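Do you really need a toast rack?

My brother-in-law Kojo Mahama owns two toast racks. He doesn't have a guest room, he doesn't have a working doorbell, but he has two toast racks, and when he moved in October he offered me one of them as if he were handing down a watch. I said no. Then I went home and thought about it for longer than I would like to admit, and this post is the result.

The case for the toast rack goes like this. You make toast. You put it flat on a plate. The steam that was coming out of the bottom of the slice has nowhere to go, so it goes back in, and by the time you've found the butter you have one crisp side and one side like a damp envelope. Stand the toast up and air gets to both faces. The steam leaves, the toast stays crisp, everybody is happy.

I believe every part of that except the last one. Toast in a rack does stay crisp. It also goes cold faster than anything else I cook, and cold toast does not melt butter. You end up scraping hard little curls of it across a surface like roof tile. So the choice, as far as I can see, is between warm toast that's a bit soft underneath and crunchy toast at the temperature of the room. Hotels have been picking the second one for years and I have never once been glad about it.

The other argument is that it looks nice, and I'm less sure how to fight that one. A cream toaster with a chrome rim on a gray counter does look nice. Put a little metal rack in front of it and you have the kind of breakfast corner people save to a folder and never build. I'm not immune. My own toaster is black, has a burn mark on one side and lives next to the dish soap.

Toaster and bread, and in the first two the rack too:

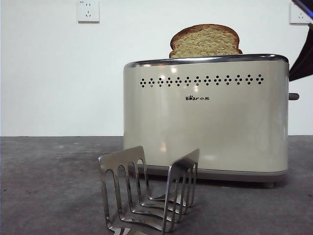
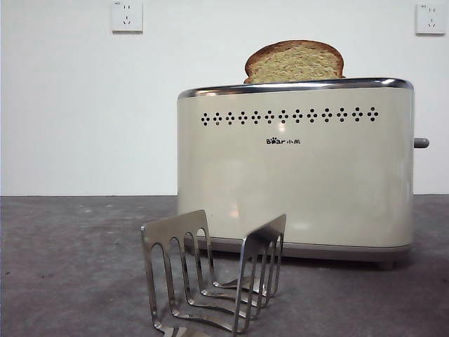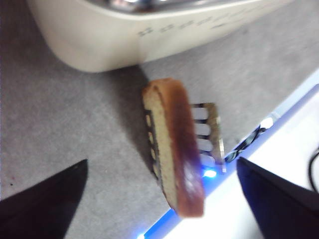
Anyway, I caved in the end and borrowed Kojo's spare for a couple of weeks, so that I could complain from experience.

First complaint: bread is the wrong size. I buy a seeded loaf from the bakery near work and the slices are wide, and cut by a machine that seems to be in a mood. Half of them wouldn't go between the dividers. The ones that did go in had to be pushed, and pushing hot toast into a wire gap is a good way to cover the counter in seeds. Plain square sandwich bread fit perfectly. I don't much like plain square sandwich bread.

Second complaint: crumbs. A plate catches crumbs. A rack has no bottom to speak of, so they fall straight through and you need a plate under it, and now you are washing a plate and a rack. Akua Sarpong, who has the desk across from mine and strong feelings about breakfast, told me I should be standing it on a folded napkin. So that's a napkin to wash as well. I pointed this out and she told me I was being difficult.

Third: where does it live? It doesn't stack with anything or nest inside anything. I tried it in the drawer with the whisks and the drawer stopped closing. I tried it on top of the fridge and forgot about it for three days. There's a storage company called Restow that will sell you a shelf insert for "occasional tableware," and I looked at the page, and I closed the page. I'm not buying furniture for a thing that holds bread upright.

In fairness to Kojo, there was one morning when it earned its keep. We had people staying, I was making toast for five in a toaster that does two at a time, and without the rack the first batch would have been a soggy pile by the time the last one popped. It was cold, sure, but nobody's was limp and I could see how many I had left to make. For a crowd, I get it. It's a holding pen.

For one or two people I still don't. If the soft underside bothers you, lean the two slices against each other like a tent for half a minute while you get the jam out. It costs nothing and fits in any drawer. Kofi Acheampong commented on my last post that he leans his against the coffee pot, which strikes me as risky, but he says he's been doing it since college.

My one real use for the rack turned out to be mail. The electric bill, a dentist reminder and a takeout menu stood up in it very neatly for most of the second week, until Kojo came over and saw it. He has it back now. He mentioned that he might also be getting rid of a set of egg cups.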